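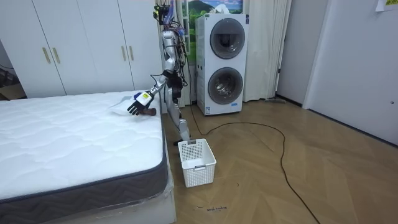 Re: Redemption figure wrong after moving completion

From: Rochelle Hapeta
To: homeloans-discuss
Date: 24 Jun 2022

Shobha Bangera wrote:

> We were due to complete on the remortgage at the start of the month. Ilter
> (our conveyancers) had the redemption statement from Vimico in good time,
> then the new lender asked for one more payslip and completion slipped by
> 15 days. Ilter sent the money using the original statement plus daily
> interest. Vimico now say we are £463 short and will not release the charge.
> The daily interest was added correctly, I have checked it twice. Where
> does the difference come from, and who is meant to pay it?
>
> The old fix does not end until December, so there was an early repayment
> charge on the statement as well.

Shobha,

A redemption statement is a figure for one day. The daily rate printed at the foot lets you carry it forward, but only as far as the expiry date on the statement, and only if nothing else happens on the account in the meantime. Over 15 days something often does.

Three entries to look for. First, the direct debit. If the statement was drawn up on the footing that your monthly payment would be collected, and Ilter then told Vimico to cancel it, the balance is higher than the statement says by the whole of that payment. Second, any fee added after the statement was issued. Third, the early repayment charge. Some lenders work it out on the balance at the date of the statement and others on the balance at the date of redemption, and the two can differ.

Ask Vimico for a transaction listing from the statement date to the day the money arrived. A second redemption statement will only repeat the total.

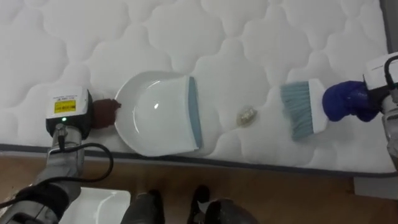 Can the lender refuse to release the charge over a small shortfall?

The charge secures everything owed under the mortgage, so a lender can normally hold the release until the account is cleared. Interest carries on in the meantime, on the shortfall only.

As to who pays: if the figure is right, the debt is yours, whoever made the slip. If Ilter relied on a statement past its expiry date, that is a separate matter between you and them, and you can raise it through their complaints procedure once the account is closed. I would pay first and argue afterwards. Put "paid to clear the account, liability not accepted" in the covering email and keep a copy.

Carolina asked off list whether a broker should have spotted this. Dakden arranged the new loan and will not usually see the old lender's statement at all.

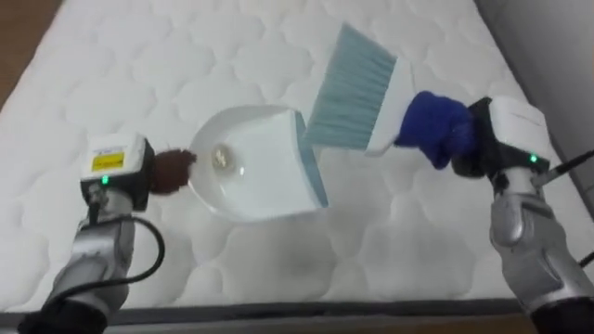
Rochelle Hapeta

PS. On the point Clem Pomare raised in the other thread: when the cheque or transfer goes over by a few pounds, the old lender sends the surplus back to whoever sent it. That means the conveyancer, so chase them and leave the lender alone. Mine took 20 days to turn up. 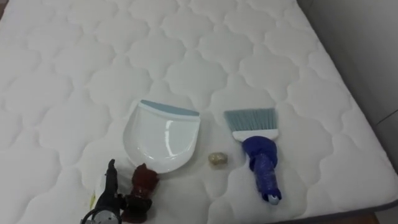
What to send Vimico

Account number, property address, date the money was sent and the amount. Then:

"Please provide a list of all debits and credits from the date of the redemption statement to the date of receipt, and the balance used to calculate the early repayment charge."

Ask for a reply within 8 working days. Copy in Ilter, and ask them to confirm the expiry date shown on the statement they used.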